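This site uses cookies. By continuing to browse you accept our cookie policy.

3.2 Clutter on shared tables

Tables were surveyed as found, before clearing. Bottles were recorded separately from stationery and cables, as they are the items most often left behind (Berrada and Lacson).

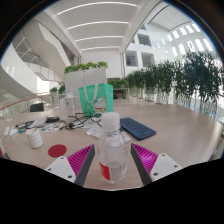
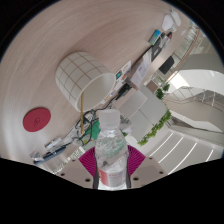 Figure 2. Clear plastic bottle with a white cap on a wood-grain table, among other items.

Each table was cleared by one person in a single pass. Of 300 items logged, 70 were drink containers and 11 could not be assigned to a category. Bags were counted as one item regardless of contents. Disagreements between coders were settled by Younis.

Last updated: June 2021

Related items
Cable storage in open-plan rooms
Desk sharing at Findura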